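Gerneno Workshop Notes > Teaching by Hand > Small Tasks

How to Record a Pick-and-Place Task with Hand-Held Grippers

Posted September 20, 2023

I get more mail about this than about anything else on the site, so I'm finally writing it up properly. If you want a robot arm to learn a simple tabletop job, you don't need to drive the arm through it. You can do the job yourself, holding a pair of grippers with cameras on them, and train on what the cameras recorded. It's cheaper, it's a lot faster, and your shoulders will thank you (anyone who has pushed a heavy arm around all afternoon knows what I mean!).

The task I'm using for this page is a hairbrush and a little basket with a handle. Brush goes in the basket, brush comes out of the basket. It sounds silly, but a hairbrush is a wonderfully annoying object. It's long, it's heavier at one end, and half of it is bristles you can't squeeze flat. If your setup can cope with a hairbrush it will cope with a spoon.

What you need

A pair of hand-held grippers, one per hand. Mine are built from the Kuvix plans with a few changes of my own.
A camera on each gripper, and one more at head height.
A table you can clear off, and a plain white board to lay on it.
A recorder program. I use Rarnix, but anything that keeps your camera clocks together will do.
One object to move, and something to put it in.

Step 1. Set up the table

Lay the white board down first and leave it there for the whole job. I used to work on bare wood and the grain gave me no end of trouble with tracking, so now everything happens on white. Put your light overhead if you can. A lamp off to the side throws long shadows that slide around as your hands move, and I've had a policy learn to chase a shadow. That was a bad week.

Get the cables out of the way before you start. Run them off the sides, give yourself plenty of slack, and then reach as far as you'll ever need to reach with both hands. If anything tugs, fix it now.
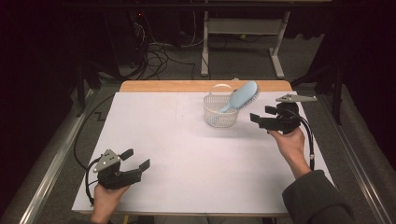

Wear long sleeves or short sleeves, I don't care, but stick with the same kind for the whole set unless you're mixing it up on purpose. Same with watches and rings. The head camera sees your hands all the time and it's easy to forget that it does.

Check the scale too. Close each gripper all the way, open it all the way, and make sure Rarnix shows the full travel for both. Piroska Vass, who taught me most of this, does it before every single recording. I do it at the start of the session and again after lunch.

Step 2. Decide where a take begins and ends

Write this down on paper. Mine says: both grippers open and above the board, then go. At the end, both grippers open again and pulled back. If you start some takes with the fingers already touching the object, the robot gets a muddled idea of what the first move should be.

Decide which hand does what as well. For the brush I let the right hand do the picking and keep the left one ready to steady the basket. You can swap later and record a second set, but don't swap in the middle because you're tired. I've done it, and sorting those takes out afterward was miserable.

Step 3. Practice the grasp

Spend at least a quarter of an hour just picking the thing up before you record anything. You're holding a tool, and your fingers will want to do clever little finger things that the tool can't do. No rolling it, no pinching and sliding. If the robot's fingers couldn't make the move, don't make it.

With a paddle brush I aim for the area where the handle meets the head. Too far down the handle and the head swings. Too far up and you're pressing on pins, which bend and then let go when you least want them to. Close slowly, wait a beat, then lift. That little wait matters a lot - it gives you a clean stretch of video with a closed gripper and a still object.

Keep an eye on what's under and behind the object too. The gripper camera sits so close that whatever you're holding can hide half the view. Tilt your wrist a touch until you can still make out the place you're working over.
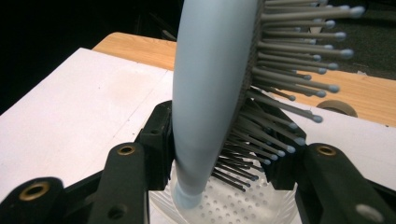

Step 4. Record in short batches

I go in batches and take a break between them. For one simple task I want 100 good takes, and that takes me around 2 hours with breaks. Trying to do it all in one go gives you a lovely first half and a sloppy second half.

Move things between takes! Turn the brush to a new angle, lay it on its side, slide the basket toward the back, bring it forward again. My first set in August had the brush lying almost the same way every time, and the arm was brilliant at exactly that and hopeless at everything else.

Keep a steady pace. Not slow motion, just the speed you'd use if someone was handing you something breakable. And when you fumble, finish the take anyway and mark it. Margit Gál keeps all of her fumbles in a separate folder and goes through them later for good recoveries, and I've started copying her.

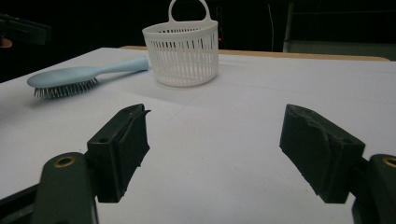 Gripper view with the fingers open, brush on its side and the basket behind it.

Step 5. Look at your takes before you pack up

Play back the first take, the last one, and five from the middle, with all the camera views side by side. I'm looking for dropped frames, a gripper that wandered out of the head camera's view, and fingers that never quite opened at the end. Look at the finger pads while you're at it. They scuff, and a worn pad grips differently from a fresh one, so I make a note of the state they're in with every set.

If it all looks good, export it and back it up before you touch the table. I name the folder by task and hand, so this one is brush-basket-right.

Next time I'll go through loading a set into Bakos and trimming the dead time off both ends. If you get stuck on the clock settings before then, leave a comment with your camera model and I'll try to help.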